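Neltville students put a humanoid robot on kitchen duty

NELTVILLE, July 15, 2023 - I'm Ozan Eren, and I run the Detcombe Robotics Club, so I get to write the press release this year (lucky me!). The short version: our students are taking a humanoid robot to our summer showcase, and its job is the dishwasher.

We started in January with 22 students and a very long wish list. Somebody wanted a robot that plays drums, somebody else wanted one that folds shirts, and the dishes won the vote 12 to 10 after a pretty loud meeting. We call the project Plakusix, and no, it doesn't stand for anything - it was the name of a group chat and it stuck.

The students wrote the arm control code themselves and split into two teams, one for reaching and one for gripping. Plates are the hard part. They're wide, the rack slots are narrow, and a wrist angle that looks fine on a laptop can be way off once the arm is down between the tines. We've logged 60 practice runs so far and I've loved just about every one of them, even the ones that ended with me saying "okay, let's stop there" from across the room.

"I came for the coding and now I have opinions about dish racks," one of our juniors told me, and I think she speaks for the whole club.

The robot at work, seen from its own head:
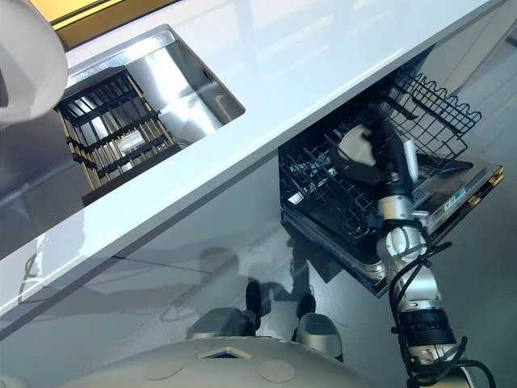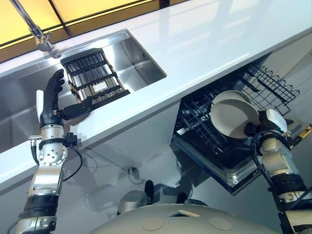
Come see it

The showcase is at the Detcombe building in Neltville. Doors open at 10 a.m. and admission is free, but we only have 70 seats, so please write ahead if you're bringing a group. Students will be at the tables all morning to talk about their code, and yes, kids can ask them anything - they love it. New members are welcome from ninth grade up, no experience needed.

Press contact: Ozan Eren, Detcombe Robotics Club, Neltville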